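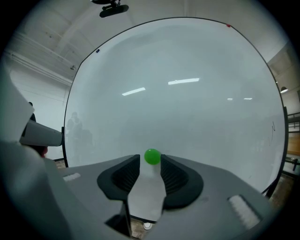
## 핸드헬드 그리퍼 수집 전 점검표 (3월 개정)

적용 범위: Sitano 작업실, 손에 들고 쓰는 그리퍼 두 대로 진행하는 소형 물체 파지 시연 수집
작성: Wernberg 데이터 수집팀
검토: Horacio Ocampo
표기: [x] 적합, [ ] 미결, [-] 해당 없음

### 1. 핑거 패드

- [x] 좌우 패드 안쪽 면의 골에 이물질 없음
- [x] 패드가 바깥쪽으로 휘는 정도가 좌우 대칭
- [x] 녹색 공을 물렸을 때 공이 중앙 홈 바로 위에 위치
- [ ] 패드 뿌리 쪽 체결 나사 토크 확인

의견: 나사는 손으로만 조여 본 상태이며 토크 드라이버가 Yáñez 쪽에 가 있다. 회수 후 다시 측정하고 이 항목을 닫는다. 공은 광택이 있는 표면이라 파지력이 부족하면 회전하기 쉽다. 회전이 보이면 해당 회차는 '미끄러짐' 태그를 붙여 보관하고 삭제하지 않는다.

### 2. 본체와 케이블

- [x] 회색 하우징 균열 및 유격 없음
- [x] 트리거 복귀 정상, 완전 개방 위치까지 걸림 없음
- [x] 케이블이 손목 회전 반경 안에 들어오지 않음
- [-] 배터리 팩 팽창 (유선 운용)

의견: 두 번째 그리퍼의 트리거 복귀가 첫 번째보다 무겁다. 허용 범위 안이지만 개폐 폭 기록에 차이가 나므로 장비별 보정값을 따로 저장한다. 한 장비의 보정 파일을 다른 장비에 복사해 쓰지 말 것.

### 3. 카메라와 기록

- [x] 렌즈 표면 지문 없음
- [x] 양쪽 패드 끝과 파지 대상이 동시에 화면에 들어옴
- [x] 노출 고정, 자동 화이트밸런스 해제
- [x] 저장 공간 500 GB 이상
- [ ] 좌우 장비 시각 동기 오차 13 ms 이하

의견: 동기 오차는 시작 직후에는 기준 안이었으나 긴 회차 끝에서 기준을 넘은 기록이 있다. 원인은 확인 중. 해결 전까지 한 회차를 짧게 끊고, 회차마다 시작과 끝에 동기 신호를 넣는다. 광각 렌즈의 가장자리 암부는 결함으로 기록하지 않는다.

### 4. 작업 공간

- [x] 원형 화이트보드 받침 다리 고정, 흔들림 없음
- [x] 천장 기구 및 매달린 장비 체결 상태
- [ ] 바닥의 소형 물체 제거
- [ ] 화이트보드 반사 대책

의견: 그리퍼 아래 갈색 바닥에 작고 둥근 흰색 물체가 하나 있다. 밟을 위험이 있고, 아래를 향한 시점에서는 파지 대상으로 잘못 라벨링될 수 있으므로 시작 전에 치운다. 화이트보드에는 천장 조명이 길게 비치고 왼쪽 아래에는 사람 윤곽도 흐릿하게 비친다. 조명 반사는 배경 다양성으로 보고 허용한다. 사람 반사는 개인정보 검토 대상이며, 얼굴을 알아볼 수 있는 구간이 나오면 Ernico 검수 도구에서 마스킹한다. 보드 오른쪽의 검은 마커 낙서는 수집 중간에 지우거나 덧그리지 않는다. 배경 변경은 묶음 단위로만 한다.

### 5. 인원

- [x] 작업자 소매와 장신구가 패드 사이에 들어갈 위험 없음
- [x] 작업자 외 인원의 촬영 동의서 확인
- [ ] 대기 인원 위치 표시

의견: 대기 위치는 바닥 테이프로 표시한다. 현재는 화면 왼쪽 끝에 사람이 들어온다. 그리퍼를 든 상태에서 뒤로 걷는 동작은 금지. 두 대를 가까이 붙일 때는 본체끼리 닿기 전에 멈추고, 접촉이 있었다면 1항부터 다시 점검한다.

### 6. 수집량과 중단 기준

- 이번 묶음 목표: 녹색 공 파지 약 2000회
- 현재 승인: 235회
- 연속 세 회 파지 실패 시 중단, 패드와 보정값 재확인
- 트리거 걸림, 케이블 발열, 화면 끊김은 한 번만 발생해도 중단

의견: 실패 회차도 학습에 사용하므로 승인 수량과 분리해 보관한다. 일부러 실패를 만든 회차에는 별도 태그가 필요하다. 이전 묶음에서 두 종류가 섞여 재분류에 오전을 다 썼다.

### 판정

조건부 적합. 바닥 물체 제거와 대기 위치 표시는 시작 전 필수 조치. 토크 확인과 시각 동기는 다음 점검 때까지 미결로 유지하며, 그동안의 회차에는 'sync-미확정' 표시를 남긴다.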